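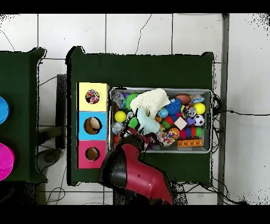
By the Trevach Local newsroom

Trevach's toy library is moving into the old Pliter building in May, and what a home it's going to be! The library has outgrown its room behind the pool, where 3,201 toys now share shelving built for a fraction of that, and members (almost 200 families at last tally) have been squeezing past each other's prams every Saturday.

The new space has a proper front counter, a fenced yard and a sink big enough to wash the ride-ons. Balls, blocks and shape sorters are still the favourites with the under-threes, and they'll get a whole wall to themselves.
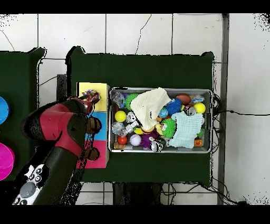

What it costs to join

Membership stays at $29 a year, and each family can borrow up to 10 toys at a time, puzzles included. Loans run for three weeks. The Manríquez bakery next door is putting on free fruit buns for opening morning, so come hungry!

Returns go to the pool room until the end of April, then to the blue chute on Erkik Street.
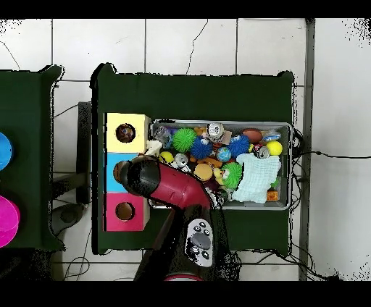
Page last changed: Saturday, 4.15 pm

Parking is behind the building, with level access for prams and wheelchairs through the side gate.

Filed under: Community & Family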